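Tapsell: a color-name list for people who argue about teal

Version 3, 30 December 2019. Maintained by Shayne Cosgrove.

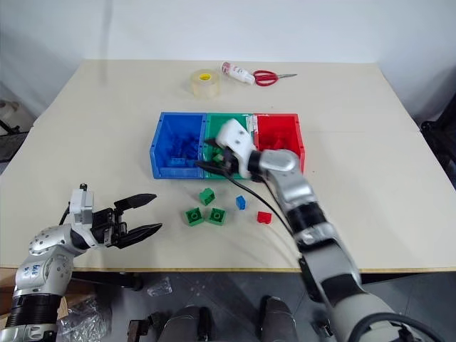 Tapsell is a plain text list of 954 color names, each with a hex value and a note on where I found it. It began as a way to settle a disagreement over a bathroom. The bathroom has been painted since then, in a color neither side wanted, and the list kept growing.

What's in it

The main file is tapsell.csv. One row per name, with these columns:

name - lower case, spelled the way the source spelled it, including the bad ones
hex - six digits, no pound sign
family - red, orange, yellow, green, blue, purple, brown, pink, gray, black or white
source - a short code, explained in sources.txt
note - my remarks, frequently blank, occasionally unkind

There is no "teal" family. Teal is filed under blue. Please don't write to me about this. Turquoise is under green, and I'm aware that this looks inconsistent.

Where the names come from

Old paint cards, knitting yarn labels, seed packets, a stack of bathroom tile leaflets and two mail order catalogs from my aunt's attic. I matched each printed sample by eye next to a screen, in daylight, near the same window. Printed ink fades and so do I, so treat the hex values as a friendly opinion. If you need a color that has to match something expensive, go and buy the fan deck.

Names that turned up in more than one source with different colors are all kept, with a number on the end. "Oatmeal" was the worst of these. People who sell yarn and people who sell tile have clearly never eaten the same breakfast.

What changed in version 3

Added the seed packets. They are nearly all red, and nearly all called something about sunsets.
Fixed the family for "mushroom," which had been purple since July because of a slip in a spreadsheet.
Split the notes out of the name column, where I had been putting them like an animal.
Removed two names that were really the names of towns.

Using it

Any spreadsheet will open the file. Set the hex column to text before importing, or your software will decide that 000000 is a zero and that a few of the others are very large numbers in scientific notation. Pirnik, the little lookup script in the tools folder, takes a hex value and prints the nearest name:

pirnik 4f7942

Nearest is measured in plain RGB distance. I know there are better ways. Jarkon, a second script, was going to use one of them, and is at present a file with a title and a to-do list in it.

Known problems

Grays are a mess. The yarn grays all lean blue and the tile grays all lean toward despair.
Accented letters were lost somewhere in version 2. "Rose" may have been "rosé" in a past life.
The Breltlow paint cards had water damage, so anything with source code BR is a guess with a stain on it.

License

Do what you like with it. Credit is nice. If you use it to win an argument, leave my name out.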